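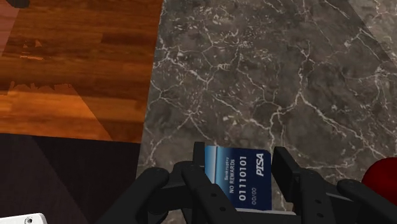 The database administrator at Virnel has been looking after the same group of servers for 17 years, and she still keeps a paper notebook next to her keyboard. "I write down every restore I do," she told me over a long video call one Monday. "The start time, the end time, what I forgot. Mostly what I forgot."

I had asked to talk with her about restore testing, a subject that people in our line of work tend to agree with warmly and then put off until next quarter. Virnel sells scheduling software to small clinics, and her team is 2 people, herself included, so I was curious how they found the hours. She laughed at that. "We didn't find them. We had a bad morning, and after that the hours were just there."

The bad morning came a few years back, when the company was moving a customer named Trorkard off an older server. The backups had run every night and the job history was a lovely column of green. What she hadn't noticed was that the log backups were going to a share that a cleanup script emptied at 4 a.m., so the chain had a hole in it. "I had the full backup, I had the last few logs, and nothing in the middle. I remember sitting there reading the error message as if it might change its mind."

They got the data back in the end from a copy that Valteck, their hosting company, had kept on its side. She is still grateful for it, and still a little embarrassed, I think, though she tells the story to every new hire.

These days a scheduled job picks 10 databases each night from a list of over 1000, restores them to a spare server, runs DBCC CHECKDB against each one, and writes the results to a table. The picking was random at first. Now it goes by the oldest test date, with a column for databases that should jump the line. "Random sounded fair, but some of them went months without a turn," she said. "And of course those were the ones I worried about in the shower."

I wondered about the spare server, since that is usually where the budget conversation goes wrong. Hers is a retired production box called Zhong — she inherited the name and has never learned where it came from. It is slow, and she doesn't mind. "If a restore takes all night on Zhong, fine, I'm asleep."

What she would like next is a way to test restoring to a point in time, with a marker row written beforehand so the job can check that it stopped in the right place. She has a draft of the script, and she read me a few lines of it before deciding that she didn't like her variable names. We ended the call there so she could go and fix them.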